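Uronden 社区互助 > 室内保洁 > 桌面与织物

公用小间的桌面擦拭及超细纤维毛巾使用,应如何拟定细则

Macario Salinas
2023年11月 浏览 3544 分类:桌面、毛巾、餐具、日常整理

各位:

本人负责 Ferreira 楼内一处小间的日常管理事宜。该房间兼作休息、简餐及轻便工作之用,面积不大,人员进出较为频繁。现行的《室内整理说明》(内部文号 1635)拟定时间较早,当时仅对扫地、倒垃圾及关闭空调作了规定,桌面擦拭部分只有一句“使用后应擦拭干净”,毛巾由谁清洗、何时更换、可否用于餐具,均未提及。今年 3 月起房间改为各组轮流整理,因标准不一,已多次出现意见分歧,有必要将相关条款补充完整。

目前房间内统一使用蓝色超细纤维毛巾,表面有细密的条状纹理,吸水性较好,各组反映总体尚可。存在的问题主要集中在以下方面。

其一,毛巾的存放。部分人员用后习惯将毛巾揉作一团,随手搁置;另有部分人员将其搭在椅背上。前者干得慢,后者容易掉落。房间内有白色网格小塑料篮,有人主张毛巾一律入篮,也有人认为用过的毛巾不应与其他物品同放,双方各有道理,至今没有形成统一意见。

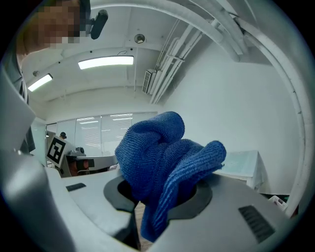
蓝色毛巾,细条纹理。右侧为白色台面及网格小篮。

其二,毛巾的洗涤。毛巾由各组自行带回清洗,有人使用柔顺剂,有人与普通棉织物同洗。洗后的毛巾明显变得不易吸水,擦拭后桌面留有细毛和水痕。本人曾询问供货方 Mikalar,对方仅答复“按标签洗涤”,而多数毛巾的标签早已剪去。

其三,桌面与餐具的界限。房间里的餐桌为浅色台面,略有光泽,边缘有一道灰绿色饰边,上有白色花饰。就餐后桌上常留有盘碟,部分人员为图方便,不移开盘子即绕着擦拭,毛巾边缘难免碰到盘沿;也有人擦完桌子后顺手用同一条毛巾抹盘子。对此,组内看法差异较大。有人认为毛巾既是洗净的,擦什么都一样;有人则坚持桌布与碗布必须分开。本人倾向于后者,但希望能有较为充分的依据,以便写入正式条款。

其四,饰边的保养。白色花饰容易藏污,用力擦拭又恐损伤花纹。此前有人用过研磨类清洁膏,事后发现局部光泽与其他位置不同,现已停用。是否存在较为稳妥的做法,请有经验者指教。

其五,整理的先后次序。房间虽小,涉及的内容并不少:百叶帘、空调、矮桌、餐桌、地面、废物桶。轮值人员各行其是,有先擦桌后掸帘子的,结果桌面又落一层灰,等于白做。本人拟在细则中明确次序,但不希望写得过于繁琐,否则无人愿意逐条对照。

另有一点需要说明:轮值时间以 10 分钟为限,这是各组商议后的共同意见,延长的可能性不大。因此,凡需要长时间浸泡、晾干或拆卸的工作,均应另作安排,不宜写入每日事项。

清洁剂方面,房间现备有 Cekness 中性清洁液一瓶,说明书要求稀释后使用。除此以外,暂无其他用品采购计划。如各位的建议涉及添置物品,请一并注明是否必需。

上述问题,凡有管理类似房间经验者,恳请不吝赐教。答复可只针对其中一项,不必面面俱到。

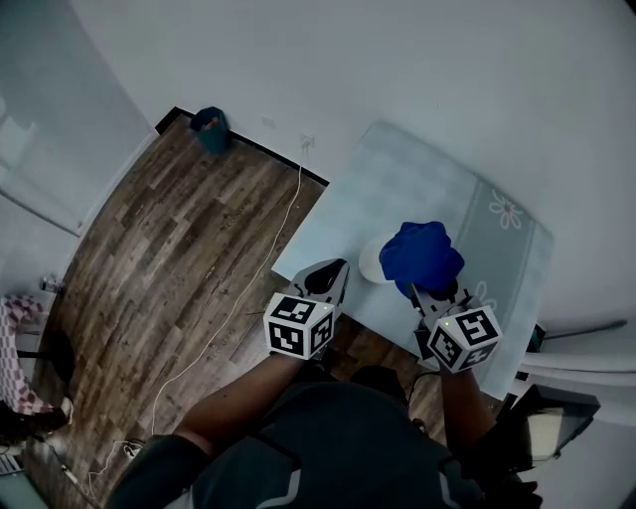 Blair Innes
采纳的答复

Macario Salinas 先生:

来函所述各项,本人所在单位前年也遇到过,后经修订细则,情况有所改善。现按来函次序逐项答复,供参考。

关于桌布与餐具用布

赞成分开,并建议将此项作为细则的第一条。理由较为简单:桌面会接触手、袖口、文件、提包,毛巾擦过桌面后,即使肉眼看不出污迹,也不宜再接触盛放食物的器皿。洗净的毛巾在擦拭桌面之前是干净的,擦拭之后便应视为已使用。贵处有人主张“洗净的毛巾擦什么都一样”,此说忽略了先后关系。

具体写法可参照下列文字:

“擦拭桌面前,应先将盘、碟、杯等餐具移离桌面。餐具不得以擦拭桌面的毛巾擦拭。毛巾不得覆盖于餐具之上。”

最后一句看似多余,实际上很有必要。我处曾有人将擦完桌子的毛巾随手一放,正好盖在盘子上,后来者不知情,拿起盘子便用。凡出现此种情形,盘子应重新清洗,不必讨论毛巾是否干净。

至于餐具用布,颜色应与桌面用布有明显区别。贵处桌面用布已为蓝色,餐具用布选用白色或黄色均可。若不拟添置,亦可规定餐具洗净后自然沥干,不使用任何织物,同样能够满足要求。此项添置属于可选,并非必需。

关于擦拭方法

超细纤维毛巾的使用效果与折叠方式关系很大。揉成一团擦拭,受力不匀,有的位置反复擦过,有的位置完全没有碰到,而且不易判断哪一面已经用脏。正确做法是先对折,再对折,以手掌平压,一面用脏后翻至另一面,各面均用过后即行更换或清洗。

擦拭方向以自远端向近端、横向往返为宜,每一趟与前一趟略有重叠。不宜画圈,画圈容易将碎屑推回已擦过的区域。碎屑较多时,应先用干毛巾或纸巾将其收拢取走,再作湿擦。直接湿擦会使碎屑粘附在纤维中,洗涤时也不易去除。

毛巾的湿度以拧后不滴水为准。浅色略带光泽的台面最易显出水痕,湿擦之后应以干毛巾再过一遍。许多单位的细则遗漏了这一步,事后又抱怨毛巾质量不好。

清洁液请勿直接喷洒或倾倒在桌面上,应先施于毛巾。Cekness 中性清洁液我处没有用过,不便评价,但凡说明书要求稀释的产品,均应照办。浓度偏高时,干后会留下一层发黏的薄膜,手放上去即可感觉到,随后还需以清水再擦,反而费时。

关于饰边及花饰

研磨类清洁膏应予禁止,贵处已经停用,甚为妥当。已经改变的光泽一般无法恢复,不必再作尝试,越磨范围越大。

花饰处建议以稍湿的毛巾轻按,停留片刻,待污渍软化后顺着边缘方向擦去。细缝可用软毛刷处理,每月一次即可,不列入每日事项。不得使用刀片、硬质刮板或钢丝类用品。胶带残留请用温水敷软后揭除。酒精在部分涂层上会使颜色变浅,若必须使用,应先在不显眼处试擦。

关于洗涤

超细纤维毛巾的洗涤要求并不复杂,但必须统一,由各组自行带回清洗的做法建议尽早取消。带回家中之后如何洗,细则写得再清楚也无从核对。我处改为集中清洗以后,毛巾掉毛的问题基本没有再出现。

集中清洗时,应注意以下事项:

单独洗涤,不与棉织物、毛织物同洗。棉毛会缠入纤维之间,擦桌时再掉出来,即来函所述“细毛”的主要来源。

不使用柔顺剂。柔顺剂会在纤维表面形成薄层,吸水能力随之下降。已经使用过柔顺剂的毛巾,可用温水加少量普通洗涤剂连洗两遍,多数能够恢复一部分。

不使用漂白剂,不熨烫,烘干时不使用高温档。

首次使用前应先洗一次。深色毛巾初洗可能掉色,蓝色尤其应当留意,切勿与浅色物品同盆。未经初洗的蓝色毛巾湿擦浅色台面,存在染色的风险。

使用寿命方面,我处规定每条毛巾洗涤最多 35 次,到期转作地面或窗台用布,并剪去一角作为标记。此数字是我处内部的约定,贵处可视磨损情况自行确定。判断标准也可以更为直接:滴一滴水在毛巾上,久不渗入者,即应停用。

关于存放

网格小篮可以使用,但应限定用途。网格通风,适合放置已经洗净、折叠整齐的干毛巾。用过的湿毛巾不应入篮,应展开挂在固定的杆或挂钩上,待集中收取。两类毛巾只要位置固定,便不易混淆。细则中宜写明“净巾入篮,用巾上钩”,文字短,轮值人员容易记住。

不建议将湿毛巾搭在椅背上,软包椅背吸湿之后会有气味,且不易去除。塑料椅或木椅影响较小,但仍以挂钩为宜。挂钩属于必需的添置,费用很低,请一并列入。

关于次序

次序的基本原则为自上而下、由里及外、先干后湿。结合贵处情况,建议分为每日、每周、每月三类。

每日事项:收走餐具及杂物;矮桌干擦;餐桌先除碎屑,再湿擦,再干擦;椅子归位;查看地面有无碎屑及散落物品;清空废物桶。按此执行,10 分钟应当够用。

每周事项:百叶帘除尘。掸拭时应先将叶片合拢,自上而下以干毛巾擦拭一面,再翻转擦另一面。当日的桌面擦拭须安排在百叶帘之后。窗台一并处理。

每月事项:空调出风口外侧的格栅除尘,滤网按设备说明处理,须断电后进行。灯具、烟雾探测装置不属于轮值人员的职责,不得擅自擦拭或拆卸,遇有积灰应报请相应部门办理。这一点请务必写入,我处曾有人出于好意用湿布去擦探测装置,引发误报,影响了整栋楼。

地面方面,贵处若为木纹地板,请不要使用过湿的拖布,水分进入接缝后边缘会翘起。另请注意地面上的电线。沿墙走线应尽量贴近踢脚线并加以固定,拖地时先将插头及线缆移至高处或以手提起,不得拖布直接压过。横跨走道的线缆,无论临时与否,均应设法改道。

废物桶应置于固定位置,食物残渣不得过夜。桶内如未套袋,每周应冲洗一次,晾干后放回。

关于细则的篇幅

来函担心条款过于繁琐,本人也有同感。我处的做法是将细则正文与张贴页分开:正文完整,存档备查;张贴页只列每日事项,字号放大,贴在门侧与视线齐平的位置。每周与每月事项则写在轮值表相应日期栏内,轮到者自然看到,其他人不必理会。

轮值表只需签名一栏。曾有单位设计了打分栏,请下一组为上一组评分,实行之后矛盾增多,不久即告取消。不建议采用。

以上意见,如与贵处设施条件不符,请以实际情况为准。

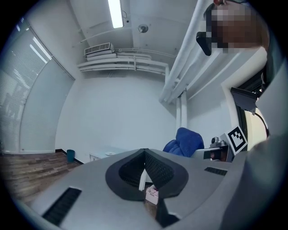 一位未署名的网友在答复下留言说,百叶帘每周掸一次的频率偏高,房间若不临街,每两周一次已经足够,省下的时间不妨用来擦拭门把手和开关面板。留言中还提到,矮桌往往比餐桌更容易被忽略,因为上面总放着小物件,轮值人员不愿移动他人的东西,只擦空着的地方,日久便在物件周围留下一圈灰印。细则里应当写明矮桌上的物品可以移动,擦后放回原处。

Blair Innes 回复该留言:

所提意见合理。百叶帘的频率可视积灰情况调整,每两周一次亦无不可。门把手与开关面板确为遗漏,应列入每日事项,以微湿毛巾擦拭,开关面板须用拧得较干的毛巾,清洁液不得流入缝隙。矮桌物品一项,建议补充一句:“私人物品移动后应放回原处,不得代为收存或丢弃。”此前因代为收存而引起的误会,不止一家单位遇到过。

匿名用户
其他答复

毛巾别买太厚的。厚的看着好,拧不干,晾也晾不干。我们单位换成薄的以后就没有味道了。

餐具那条同意楼上,不过我觉得放张纸巾也行,不用另外买布。

白醋兑水擦桌子很亮,可以试试。

Blair Innes 回复:

白醋一项请谨慎。材质不明的台面及带有涂层的饰边,不宜使用酸性液体,短期内虽然看着光亮,反复使用后表面可能发涩。石材台面更应避免。来函房间已备有中性清洁液,无须另行替换。

薄毛巾易干的意见可以采纳。如拟更换,请先少量试用,确认干擦时能够完全带走水痕,再作统一采购。

匿名用户 回复:

好的,我们那个是玻璃桌,可能不一样。

Macario Salinas
提问者补充

各位的答复均已收悉,谨致谢意。现将拟采纳的内容说明如下,供后来查阅者参考。

一、桌面用布与餐具用布分开。经与各组沟通,餐具暂不另配用布,洗净后自然沥干。“毛巾不得覆盖于餐具之上”一句照录。

二、毛巾改为集中清洗。楼内有洗衣机可供使用,已与管理方协商,排定固定时段。柔顺剂已从洗衣间取走,并在机器上方张贴提示。现有毛巾将按 Blair Innes 所述方法连洗两遍,再以滴水方式逐条检查,不合格者剪角后转作地面用布。

三、净巾入篮,用巾上钩。挂钩已提交申请。在挂钩到位之前,用过的毛巾暂时展开晾于洗衣间,不再留在房间内。

四、百叶帘改为每两周一次,门把手及开关面板列入每日事项。矮桌物品的移动与放回,按所拟文字写入。

五、饰边只用微湿毛巾轻擦,花饰细缝每月以软毛刷处理一次。白醋不予采用。光泽已发生变化的位置维持现状。

六、张贴页与正文分开编排。张贴页初稿如下:

每日整理事项
先移走餐具,再擦桌面。
碎屑先干收,后湿擦,再干擦。
毛巾折叠使用,脏面翻转。
矮桌物品移开擦拭,擦后放回。
门把手、开关面板微湿擦拭。
椅子归位,地面线缆靠墙。
倒空废物桶。
用过的毛巾上钩,干净的毛巾入篮。
完成后在轮值表签名。

尚有一项未能确定,仍请各位指教:Cekness 清洁液稀释后,可否预先装入喷瓶存放?轮值时间有限,若每次临时兑水,恐有人嫌麻烦而直接使用原液。说明书对此没有提及。

Blair Innes 回复:

说明书没有提及的,建议向厂家询问后再定。在得到答复之前,可由专人每日兑好当天用量,当天用完,剩余部分倒掉,容器冲净。瓶身必须标明内容物及兑制日期,不得使用饮料瓶。

张贴页初稿妥当。“地面线缆靠墙”一句可以再具体一些,写明是沿哪一面墙,初次轮值者方能照做。

Macario Salinas 回复:

已按此修改。厂家的联系方式已经找到,询问函于今日发出,收到答复后在本页更新。

本页状态:已采纳答复,仍可继续回复
相关页面:软包椅的除味与晾晒 / 木纹地板能否湿拖 / 轮值表的几种格式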